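Whiteboard Swap Begins at Mikthorpe Community Rooms

April 2019
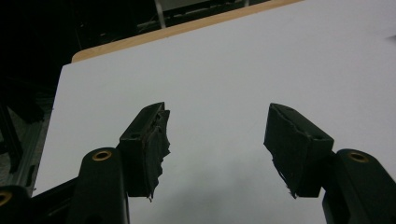 Do groups need to bring their own boards while the work is going on?

Groups can leave their boards at home. At least one meeting room will have a board in it at all times, and the front desk can say which one when you book.

The Mikthorpe Community Rooms have started replacing the old chalkboards in the downstairs meeting rooms with plain white boards. The first two rooms are scheduled to be finished by the end of the month. The upstairs rooms will follow in October, after the summer classes are over.

The chalkboards went in when the building was still a school annex, and several have cracks that can't be repaired. Evening groups have also complained for years about dust on the chairs and in the heating vents. The old boards will be offered first to local schools. Any left over can be picked up from the loading door on Werner Street by anyone with a truck and a helper, as they are heavy.

Vsevolod Lytvynenko, who manages the building, said the plan was to keep the new boards simple.

"We looked at the ones with printed grids and the ones that fold," he said. "People here mostly want to write a list and wipe it off. The math tutors asked for a grid and we may get them a small one."

The boards were ordered from Plilari, a supplier in the next county, and the cost is covered by the regular maintenance budget. Room rates will stay the same this year.

Groups are asked to use dry-erase markers only. Markers and erasers will be kept in the supply closet across from the Soliman Room and should go back there at the end of each session. Tape and putty should stay off the writing surface, and posters can go on the cork strips by the doors.

The Soliman Room will be closed for 2 days during the work. Its Tuesday language class will meet in room 13 that week. Other bookings are not affected.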